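How Robots Learn to Pick Things Up: A Visit to the Pistell Open Day

Every May, a robot workshop called Pistell opens its doors to school groups and families. You can walk in, look at the machines, ask questions and try some of the tools yourself. This page tells you what happens there, so you know what to look for if you go.

What is a gripper?

Your hand can do a lot of jobs. It can hold an egg, turn a key and pull a sock out from under the bed. A robot's hand is usually much simpler. It is called a gripper, and the parts that do the holding are called fingers, even when there are only two of them and they have no joints.

A gripper does not know how to hold anything when it is new. It has to be taught. One way to teach it is to write out every move as a computer program. That works well in a factory, where the same part arrives in the same place all day long. It works badly in a kitchen, where the cup is never where you left it.

The other way is to show it. A person holds a gripper in their own hand, like a big pair of tongs, and does the job. They pick up a cup and set it down. A camera on the gripper records what the gripper "sees" while this happens. The computer then studies the recordings and looks for patterns.

At Pistell, one job done from start to finish is called a demo. A demo can be very short. Folding a washcloth takes 14 seconds if you are quick. But one demo is not enough, and neither are ten. The washcloth project, which is named Prillik, used 2,138 demos, and 683 of those were done over again with the cloth in a different spot on the table.

The work goes on in an ordinary room. People use the hand-held gripper at a wooden table while others get on with their own jobs nearby.
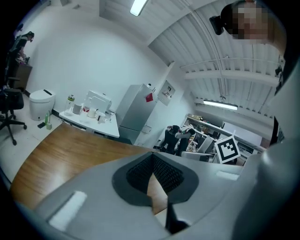 Pearce, age nine, asked why the computer needs so many tries when a person can learn to fold a washcloth in one afternoon. The reply was that a person has already spent years touching cloth, and the computer starts with none of that.

Try it at the open day

At the Provik table, you can use a gripper yourself. Squeeze the handle and the fingers close. Let go and they open. There are three jobs to try:

Move a sponge from one plate to another.
Stack two plastic cups.
Put the lid on a jar.

Most people find the lid the hardest. You can't feel the jar through the gripper, so you have to watch closely and go slowly. If you drop something, pick it up and start the job again.

Things to know before you come

The doors open at 10 in the morning. Tie back long hair before using the tools. Stay behind the yellow line when a robot arm is moving, and ask before you touch anything on a shelf.

Words to remember

Gripper: the part of a robot that holds things.
Demo: one job, shown from start to finish.
Program: a list of instructions for a computer.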